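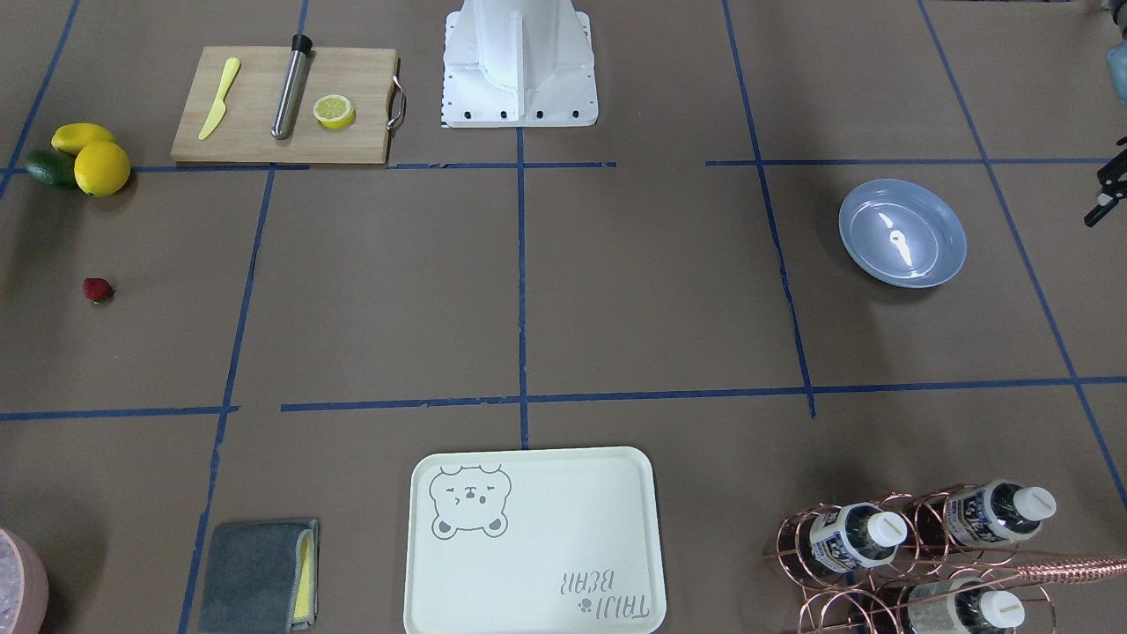
Planche à découper en bambou, papier brun et ruban bleu foncé

Qui sommes-nous ?

Stivora est une petite école de cuisine du quotidien. On y apprend à faire une soupe, un gratin, une pâte brisée qui se tient, des lentilles qui ont du goût, bref tout ce qu'on mange un soir de semaine quand on rentre à 19 h et que le frigo est à moitié vide. Et on adore ça !

L'école a ouvert un mois de novembre, dans l'ancienne quincaillerie du passage Bauerfeind. Au début il y avait deux cours par semaine, quatre feux et une seule passoire. Nous proposons maintenant 11 ateliers différents, du débutant complet (celui qui fait brûler les coquillettes, il est le bienvenu) jusqu'au cycle long sur les légumes secs et les conserves.

Ce qu'on enseigne

Nos cours partent du produit. On arrive, on regarde ce que le maraîcher a livré le matin, on goûte cru, on goûte cuit, et on discute assaisonnement pendant un bon moment avant de sortir la moindre recette. Le chou en hiver, par exemple : braisé, en salade avec une vinaigrette bien moutardée, fermenté en bocal, farci pour les courageux. Beaucoup d'élèves arrivent en disant qu'ils détestent le chou et repartent avec un demi-chou sous le bras.

Les gestes viennent ensuite. Tenir son couteau, émincer un oignon, lever un suprême d'orange, monter une mayonnaise à la fourchette. Nous prenons le temps de les refaire plusieurs fois, parce que c'est la répétition qui donne de l'aisance, et aussi parce qu'un oignon émincé finit toujours par servir à quelque chose (en général, à la tarte du soir).
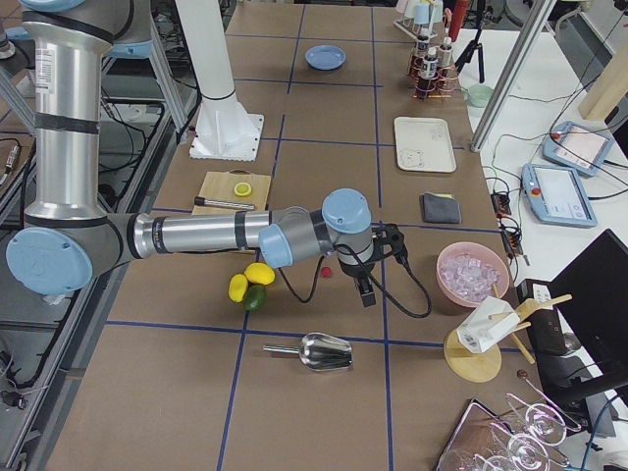

La table, divisée en rectangles

Nos recettes

Toutes nos fiches sont regroupées dans un grand classeur que nous appelons Stiltora, du nom du tout premier gâteau qu'on y a rangé, un biscuit aux noisettes un peu sec mais parfait avec le café. Il contient aujourd'hui 3959 recettes, relues et annotées au fil des cours. Certaines portent trois écritures différentes et une tache de beurre. Les élèves peuvent le consulter sur place et recopier ce qui leur plaît.

Les groupes

Nous accueillons les adultes, les adolescents et les enfants accompagnés. Pour les plus jeunes, on commence par les tartines : beurres aux herbes, fromage frais, radis, pommes râpées, et la grande question du pain grillé d'un seul côté ou des deux. C'est un atelier bruyant et très gai, sans doute notre préféré.
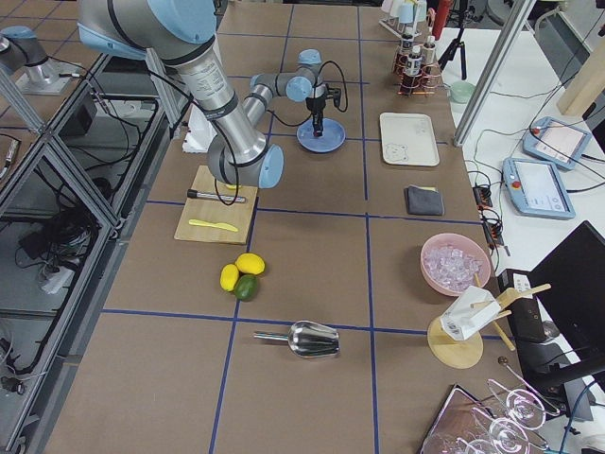

Couteau à beurre jaune sur la planche, assiette bleue

Une fois par an, en juin, nous échangeons nos places avec l'école de Ruddale. Leurs élèves viennent cuisiner ici, les nôtres découvrent là-bas les puddings salés et le chutney de rhubarbe, et tout le monde rentre avec des bocaux dans sa valise.

Venir nous voir

Le passage est étroit, la porte est verte, il faut pousser fort. Le plus simple est de passer en fin d'après-midi, quand les premières casseroles sont sur le feu. Les inscriptions se font sur place ou par téléphone, et l'on peut toujours assister à un premier cours avant de choisir son atelier. Pensez à prendre un tablier et une boîte pour les restes !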